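Urio Vision Setup Guide, Section 7: Teaching Thin and See-Through Items
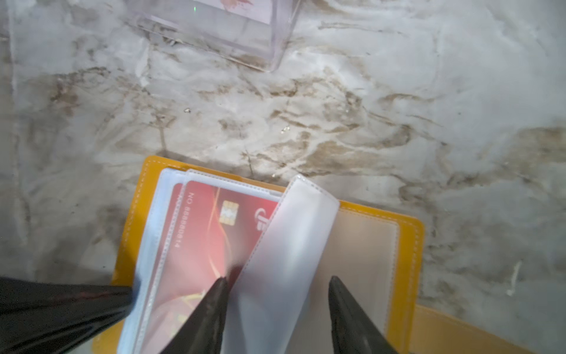 Page last changed: December, for Urio on Drondum controllers

Welcome back! By now your wrist camera should be talking to the Drondum controller, so we can move on to the part most people find fiddly, namely getting Urio to find the edges of clear and frosted plastic. A card wallet full of sleeves is a wonderful practice piece, and a veined marble surface makes it harder still — if your settings hold up there, they will very likely hold up on your plain bench too.

1. Open the Pirkau panel and choose Wrist View. Wait for the status light to turn green.

2. Lay the wallet open and move the arm until both fingertips show in the view, one on each side of the sleeve you want.

3. Set Exposure to 100 and turn Auto Exposure off.

4. Click Mask Fingers. Trace both black fingers, and please do include any part of the gripper that reaches into a corner, or Urio will try to fit an edge to it.

5. Click Teach Edge and draw along one long side of the sleeve. Frosted plastic lets the colors beneath show through, so follow the seam and pay no attention to printing on the card.

6. Set Edge Smoothing to 13. You can go lower later on, once you have a feel for it.

7. Press Preview Grasp. The two arrows should point at the long sides of the sleeve. If they point at its ends, open Vindeck Planner and raise the wrist rotation limit, up to 270 degrees.

Note: Stone veins and card artwork can both show up as false edges. Use Ignore Region on the worst of them.

Caution: Keep Grip Force on Low until the preview is steady, and keep your hands clear whenever Run is lit.

Save your work under Profiles before you close the panel.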